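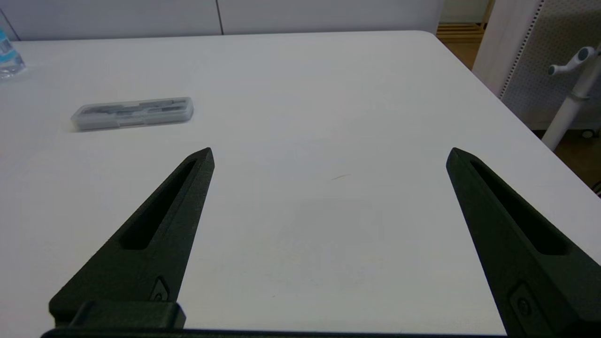

Staniforth School is an independent day school for students in grades six through twelve, located in the town of Masstead. The school enrolls 781 students and is governed by a board of trustees elected for terms of two years. Instruction is organized around long periods and shared work, and classrooms are furnished to match. Students sit together at plain tables with white tops, in place of single desks, and teachers move among them during the period. Each grade follows a common course of study in English, history, mathematics, science and one modern language.

3 minute read

Our History

The school was founded as the Utham Academy and moved to its present grounds on Skusness Road when the old building could no longer hold its upper grades. The name was changed at the time of the move. The Utham name remains in use for the library, which holds the founding papers and a full set of yearbooks.
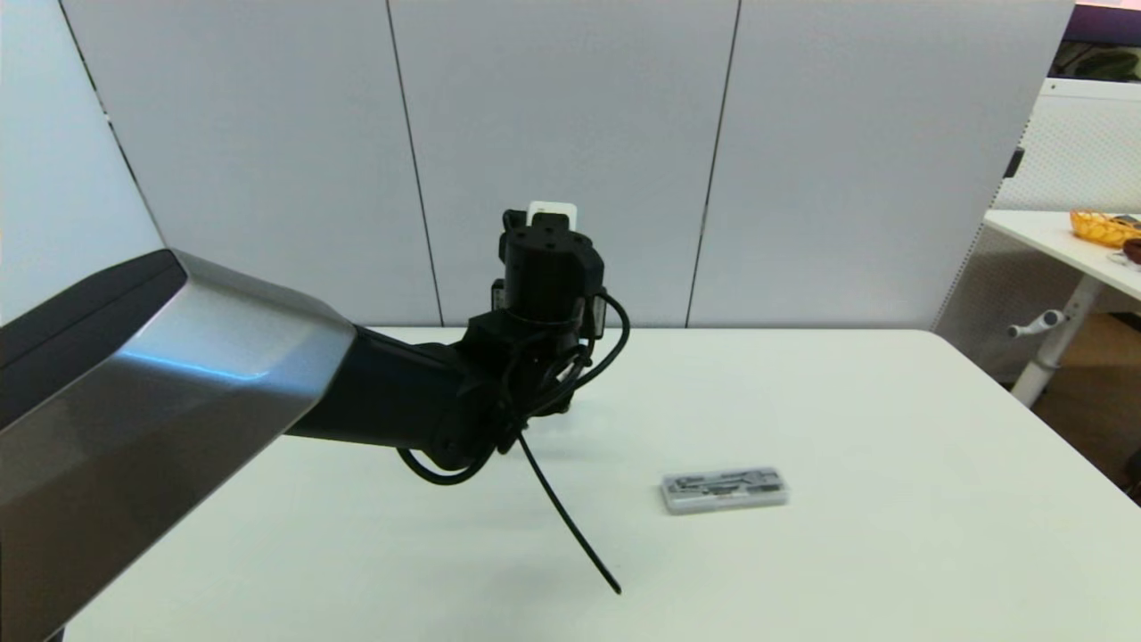
The library is open to families and to residents of Masstead on school days after classes end. Borrowing cards are issued at the front office upon proof of address.

Admission and Tuition

Applications for the following school year open in October. A fee of $700 is due with each application and is applied to the first tuition payment if the student enrolls. Families who qualify for aid may ask the office to waive the fee.

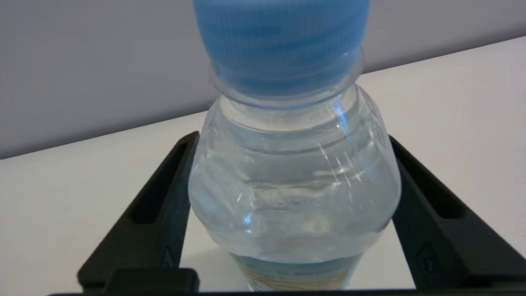 One parent wrote in the most recent family survey that the longer class periods had been hard on her son for the first few weeks, and that by winter he was finishing most of his homework before he left the building. The school reviews all survey replies each summer and shares a written response with families.

Visits may be arranged through the admission office.

Search this site Enter keyword Go

Staniforth School, Skusness Road, Masstead | Contact the Office | Copyright Staniforth School. All rights reserved. | Back to top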